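The year Clultville ran out of substitutes

If you want to hear about Clultville's cup run, don't ask the players. They'll give you three words and a shrug. Ask So-ying Lam, who kept the scorebook at the end of the bench all through that winter and still has it, in a biscuit tin, with the pencil she used. I spent an afternoon at her kitchen table going through it page by page and came away with ink on my sleeve and a slice of marrow cake in foil.

I should own up that I'm not neutral. I grew up four streets from the old hall and I was ten when they won the county basketball cup. I had the scarf, I had the badge, and I had a signed programme that my brother later used to light a barbecue (we're speaking again now, more or less).

What I'd forgotten, or never knew, was how small the squad was. Clultville started the season with a decent bench and by December they had eight fit players, one of whom was Kam-wah Lo, who was thirty-nine and had retired twice. He drove a delivery van for Hinrichs, the bakers, and turned up to home games with flour in his eyebrows. So-ying has a little "K" next to his name in the book whenever he played more than half a game. There are a lot of Ks.

The one everybody remembers is Tin-yau Tai, the point guard, and fair enough. He scored 324 points that season, which doesn't sound like much until you look at how slow the games were. Clultville would pass the ball round the outside until the other lot got bored and somebody left a gap. Then Tin-yau was through it. I used to practise his left-hand lay-up against our garage door until my mum came out and took the ball off me.

"He wasn't quick," So-ying told me. "People say he was quick. He just left earlier than you did."

I liked that so much I wrote it on my hand.

The semi-final was away at Arano, and it's the game I most wanted to ask about, as I wasn't allowed to go. The Arano gym had a stage at one end with the curtains drawn, and the baseline ran so close to it that you had to put a hand out to stop yourself. Clultville were behind at half-time. Ashraful Wickramasinghe, the coach, apparently said nothing at all in the changing room and peeled an orange. Kam-wah swears it was a satsuma. They've argued about it at every reunion. 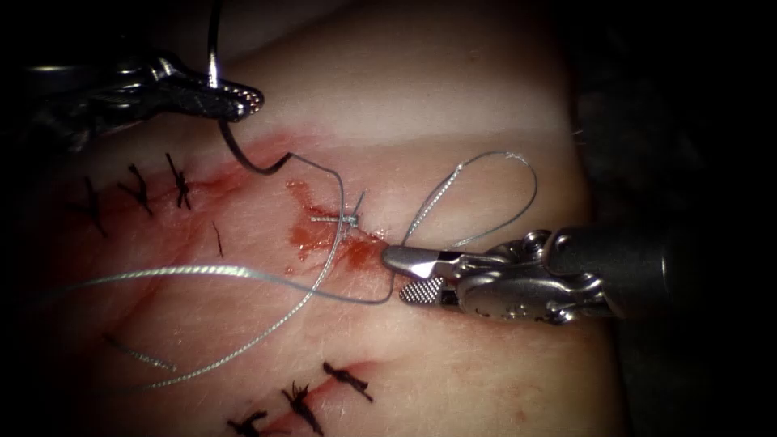
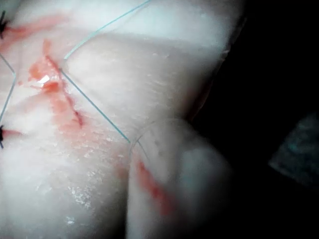

Anyway, they came out for the second half and Wickramasinghe had swapped everybody round. Kam-wah, who hadn't jumped for a rebound in years, was put under the basket and told to get in the way. Hsin-yi Kong, a skinny lad of seventeen who'd mostly carried the water, was sent on to mark Arano's best shooter, and he stuck to him like a wet leaf. So-ying's handwriting gets worse and worse down that page. By the final quarter I couldn't tell her sevens from her ones and nor could she.

They won by 2. Tin-yau made the last basket, naturally, but the line I keep going back to is the one above it, where Hsin-yi has a steal marked with such a heavy pencil that it's gone through to the next sheet. I rang him up about it. He sells conservatories now and has a lovely phone voice.

"I fell over," he said. "The ball came to me while I was on the floor. I've been dining out on it ever since, so please don't look into it too closely."

Sorry, Hsin-yi!

The final was easier, though it didn't feel it from where I was sitting, which was on my dad's coat on the second step of the aisle. Vinamitz were the big side in the county and they'd brought a drum. I remember that drum better than any of the baskets. I also remember it stopping, somewhere in the third quarter, and the whole hall noticing at once and starting to stamp. The old wooden seating shook so hard that someone's flask went rolling down to the court and Kam-wah picked it up and handed it back.

You won't find the hall now. There's a tile showroom on the site, and a car park where the far basket would have been. The club carries on at the leisure centre, with a proper floor and a scoreboard that works, and on a good night they'll get 100 people in. I went in December and sat near the door. The current point guard is a girl called up from the juniors, left-handed, not obviously fast, and twice in the first few minutes she was past her marker before he'd got his weight on the right foot.

I looked along the row to see if So-ying had spotted it. She was already writing something down.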